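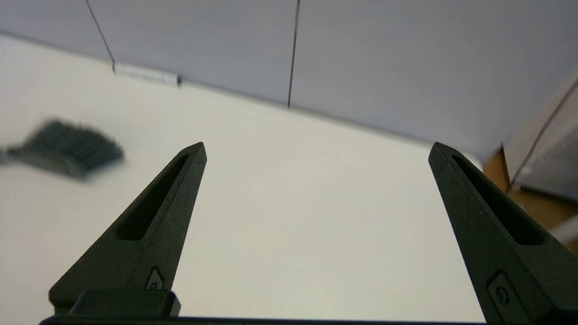
Is the Zetik two-finger kit a sensible first gripper for a home-built arm? For light objects on a flat bench it is, provided you print the fingers slowly and replace the supplied screws.

5/28/23
By the Workshop Desk

Print this page | E-mail this page

The Zetik kit comes as a base block, a servo, a linkage set, a bag of fasteners and the files for the fingers. Printing is left to the buyer. Our pair is in dark charcoal filament, tapered to a blunt tip, with a long slot through the upper face of each finger. The slots save material and let the finger flex a little under load. Layer lines remain faintly visible and have no effect on grip.

Assembly took two evenings in a shared workshop. The manual is adequate until step 5, where the left and right linkages are drawn the same way round. Fit them as drawn and the fingers close out of parallel. Nondon, the distributor, has a corrected sheet on request.

Each finger is held low down by a round fastener sunk in a recessed pocket. The pocket is tight for a standard driver, and the supplied heads are soft. We stripped one and changed the set.

For the test we ran the gripper on a Rizvi arm over a white bench top, using a brush as one of the trial objects. The count stood at 2,817 open and close cycles when we stopped. The linkage developed slight play after more than 2,000, which a quarter turn on the pivot screws took up.

Thin handles are the weak point. The blunt tips want something to close on, and a narrow handle lying flat needs an approach height set to within a millimeter or so. Tutness sells rubber pads that help – they are priced separately and the adhesive is poor.

Control is plain serial. The sample code compiles without changes, but it has no current limit, so add one before leaving the servo to stall.

Recommended for light duty, with new screws.

Last updated: December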